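Search this site
Enter keywords
Search

Praltthorpe Independent Business Alliance Opens Shared Support Program for Small Employers 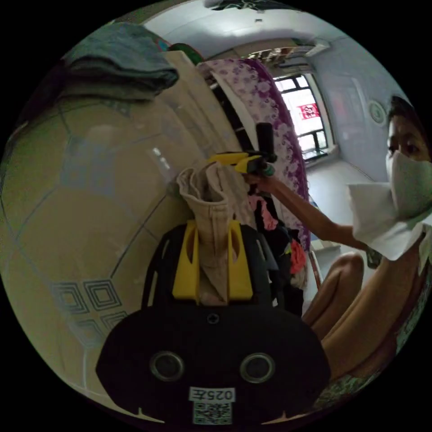 Beige fabric held between yellow gripper fingers.

PRALTTHORPE, May: The Praltthorpe Independent Business Alliance today announced the opening of the Sonton Program, a shared support service that will help locally owned companies meet recognized standards for wages, purchasing, energy use and community giving. Enrollment is open to any independently owned business with a storefront, workshop, office or kitchen inside the Praltthorpe city limits.

The program takes its name from Sonton Street, where the Alliance keeps its offices, and replaces the informal advice sessions that the organization has offered to members for several years. Under the new arrangement, each participating business will be assigned an adviser, will receive a written review of its current practices and will have access to a pool of small grants for improvements named in that review.

"Our members have told us repeatedly that they want to run their companies responsibly and that they do not have a person on staff whose job it is to work out how," said Carla Azar, executive director of the Praltthorpe Independent Business Alliance. "A bakery with a handful of employees cannot set aside a week to compare electricity suppliers or rewrite a handbook. The Sonton Program puts that work in the hands of people who do it every day, and it leaves the decisions with the owner."

More than 60 businesses responded to a member survey the Alliance conducted over the winter. Respondents were asked which areas of their operations they most wanted to improve and what had prevented them from doing so. Paid leave, packaging waste and the sourcing of supplies from other local companies were the subjects raised most often. Time was the obstacle most often named, followed by the cost of outside advice and uncertainty over which standards customers and lenders recognize.

How the Program Works

A business that enrolls will first complete a short questionnaire covering its workforce, its main suppliers, its utility bills and any existing charitable commitments. An adviser will then visit the premises at a time chosen by the owner, including evenings for restaurants and other businesses that cannot easily close during the day. Within 3 weeks of the visit, the business will receive a written review listing recommended changes in order of cost and difficulty.

Owners are free to adopt all, some or none of the recommendations. Businesses that choose to proceed may apply for a grant toward the cost of a specific change, such as replacing an aging refrigerator case, translating employee materials, installing a bicycle rack or paying for bookkeeping help while a new payroll system is put in place. Grants may not be used for rent, advertising or the repayment of existing debt.

The reviews are confidential. The Alliance will publish totals for the program as a whole, including the amount of grant money awarded and the types of improvements made, but it will not release the review of any single business without the owner's written permission.

Participants that intend to apply for certification from an outside body may use their review as preparation. The Alliance does not itself certify businesses, and enrollment in the Sonton Program should not be presented to customers as a certification.

"We thought carefully about whether to create a local seal of our own and decided against it," said Kenneth Semple, who will direct the program. "Shoppers already have a number of labels to keep track of. Our purpose is to help a business get its records and its policies in order so that, if it wishes to apply to one of the established bodies, it can do so with confidence. Some of our members will never apply, and they are equally welcome."

Mr. Semple joined the Alliance last fall after a career in small business lending. He will be supported by two part-time advisers, one specializing in employment matters and one in energy and waste.

Buying From Neighbors

A central part of the program is a purchasing directory that will list goods and services participating businesses are able to sell to one another. The directory will include printing, laundry, carpentry, catering, accounting, cleaning, landscaping, vehicle repair and food wholesale, with minimum order sizes and delivery days stated for each entry. It will be available to enrolled businesses at no charge and will be updated monthly.

The directory grew out of a trial in the Flinodness district, where 7 businesses agreed last year to share their lists of regular purchases and to look for items that could be bought nearby. Participants in the trial included a café, a florist, a hardware store and a child care center. The Alliance provided a part-time coordinator to make introductions and to keep a record of new orders.

Agnes Hepburn, owner of Hepburn Hardware in Flinodness, said the trial changed how she places orders for her store.

"I had been buying paper goods from a warehouse two counties away for as long as I have had the keys," Ms. Hepburn said. "There was a supplier four blocks from my back door, and we had never had a reason to speak. The price was a little higher on some items and a little lower on others. I no longer have to buy a full pallet, and I have my stockroom back."

The Flinodness participants also asked for clearer information about payment terms, noting that late payment between small companies can cause more difficulty than a modest difference in price. In response, the directory will ask each business to state when it expects to be paid and when it normally pays its own suppliers. Businesses listed in the directory agree to settle invoices from fellow participants by the stated date or to contact the seller in advance if they cannot.

Funding and Partners

The grant pool is supported by member dues, by contributions from individual donors and by a gift from the MacRitchie Fund, a family foundation that supports employment and training projects in the Praltthorpe area. The gift will cover the first two rounds of grants. The Alliance will seek additional contributions before the end of the second round.

"The main street of this city has been a place of business since 1829, and almost every enterprise on it today is run by someone who lives within a short drive," said Finlay Tosh, program officer at the MacRitchie Fund. "We were asked to support practical work with a visible cost and a named person responsible for it. The proposal the Alliance brought to us met that description, and we were pleased to approve it."

The MacRitchie Fund will have no role in selecting grant recipients. Applications will be read by Alliance staff together with an outside reader who does not own or work for a business in the city. Applicants will receive a written decision, and those that are declined will be told why and may apply again in a later round.

Language Access

Enrollment forms and sample reviews will be available in English, Spanish and Vietnamese. Site visits may be conducted with an interpreter at no cost to the business. Requests for other languages should be made when the questionnaire is submitted.

Yến Trình, who owns a tailoring and alterations shop and served as a reader for the Vietnamese materials, said that plain wording mattered as much as translation.

"The first draft was correct, but my mother would have put it down after one page," Ms. Trình said. "We took out the long terms and wrote the questions the way an owner would ask them. How many people work here? Who decides the schedule? What do you throw away at night? The English form was rewritten afterward to match."

Information Session

The Alliance will hold an open information session on Wednesday at 6 p.m. in the ground floor meeting room of its Sonton Street offices. Staff will explain the questionnaire, answer questions about grant eligibility and demonstrate the purchasing directory. Participants from the Flinodness trial will be present. Membership in the Alliance is not required to attend, and light refreshments from local kitchens will be served. The meeting room is accessible by ramp from the parking lot entrance.

Business owners who are unable to attend may request a telephone appointment with an adviser. Appointments are available on weekday mornings and on two evenings each week.

Enrollment in the program is free for Alliance members. Independent businesses that are not members may enroll for a modest fee, which will be credited toward dues if the business joins within a year. Franchise locations are eligible if the franchise holder lives in the county and owns no more than two locations.

About the Praltthorpe Independent Business Alliance

The Praltthorpe Independent Business Alliance is a nonprofit membership organization representing locally owned companies in retail, food service, the trades, professional services and light manufacturing. It provides training, public events and shared services to its members and speaks on their behalf in matters of city policy. The Alliance does not endorse candidates for public office.

Media Contact

Requests for interviews with Ms. Azar or Mr. Semple may be directed to the communications desk at the Sonton Street offices during business hours. Interviews with participating business owners can be arranged with their consent.

###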